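Cekero publishes set-up and service routine for Volia two-arm cell

April 21, 2019
By Shih-chieh Cheung

Cekero has released the set-up and service routine for its Volia two-arm cell. It replaces the sheet issued in March and applies to all units from serial number 834 onwards.

The routine starts at the mounts. Both silver arms hang from white brackets on the frame, and each bracket is checked for play before power is applied. Cables are then followed by hand from the connector down the arm - a cable that pulls tight at full reach must be re-routed.

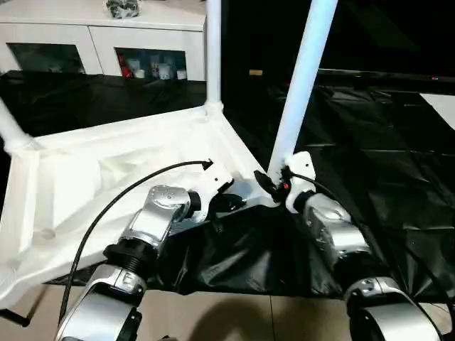
TUDICO, April - The service interval for the Volia cell is now 60 days, Cekero said. Joint housings are wiped down, screw heads are checked for movement and the arms are returned to the zero position. Any joint that misses zero is logged under fault code 68 and is not run until it has been set again.

Grippers are checked last. The two black fingers are closed on an upright pole, and the fitter looks for even contact on both sides. Worn finger tips are changed as a pair.

"Most of the calls we take are about cables and finger tips," said Shih-chieh Cheung, service lead at Cekero. "Both can be dealt with on site - the arm stays on its bracket."
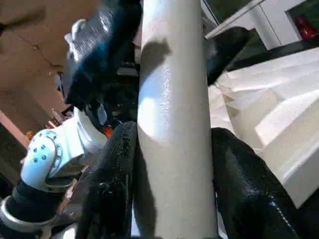

Availability

The routine is document 3459 and is supplied free to Volia owners. A version for the Sial single-arm cell will follow.

Recent releases
Sial controller: new cable kit
Volia spare parts list updated
Cekero opens service desk in Tudico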